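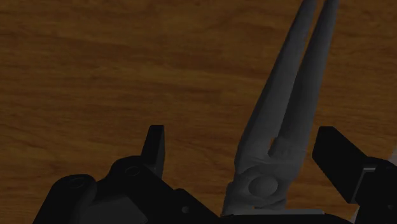

Figure 4. Rendered close view of the pliers with the gripper fingers on either side.

4.2 Synchronizing perception and planning

The planner of Section 3 assumes that all views of the workspace belong to the same moment. In the first version of our software this was not true. Every camera process in Koivisto published its image as soon as the rendering was finished, and the pose estimator took the newest image from each queue. When the arms moved slowly the error was small. When one arm turned its wrist close to an object, the estimated pose of the object moved together with the wrist, and the planner then corrected a grasp that did not need any correction.

We therefore changed the interface in two places. First, the simulator now stops the physics clock until all cameras have delivered the image for the current step. The control loop runs at 30 Hz of simulated time, and every image carries the step number instead of the wall clock. Second, the estimator accepts a set of images only if the step numbers are equal. A set that is not complete is thrown away and the last valid pose is kept, together with its age. If the age is more than 300 ms, the planner holds the arm in place and asks for a new estimate.

The second change had a side effect on occlusion. Before, a view in which the arm covered a large part of the table could still change the estimate, as it was simply the newest one. Now all views are weighted by the visible part of the object, which we compute from the segmentation masks. A view in which the target is hidden gets the weight zero - it stays in the log, but it has no influence on the pose.

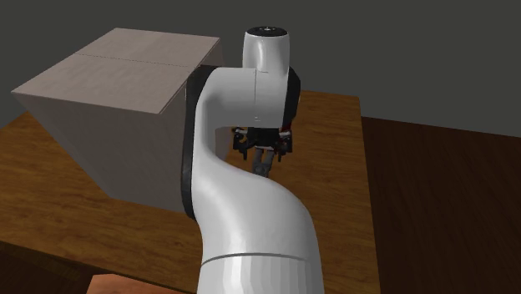
A reader of our first draft objected that stopping the physics clock hides exactly the problem one meets on hardware, where no camera waits for another, and asked if the planner would survive when the delays were put back. We find this objection correct. For this reason we added a replay mode to the logging tool Jolix. It reads a recorded episode and delays each image stream by a separate, random number of steps, while the joint states stay on time. The estimator does not know about the delay and must reject the wrong sets by itself.

We recorded 363 episodes with the synchronized version and replayed all of them in this mode. In 223 episodes the planner produced the same sequence of grasps as in the original run. In the others it first held the arm and then chose a different approach direction, mostly for objects near large obstacles.
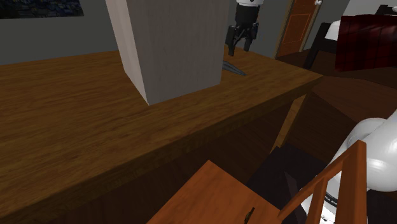 The shared workspace needs one more rule. Both arms use the same collision map, and each planner writes the volume which its arm will sweep during the next motion. When the two volumes overlap, the arm that wrote later has to wait. This rule is simple and it can be unfair: an arm with short motions writes more often and so it is blocked less. We tried a priority based on the remaining path length, but it led to situations where the arms exchanged priority at every step and neither of them moved. The simple rule was kept for all experiments in Section 5.

The parameters of the estimator and the planner are stored in one file per episode, and Jolix refuses to replay an episode when this file is missing.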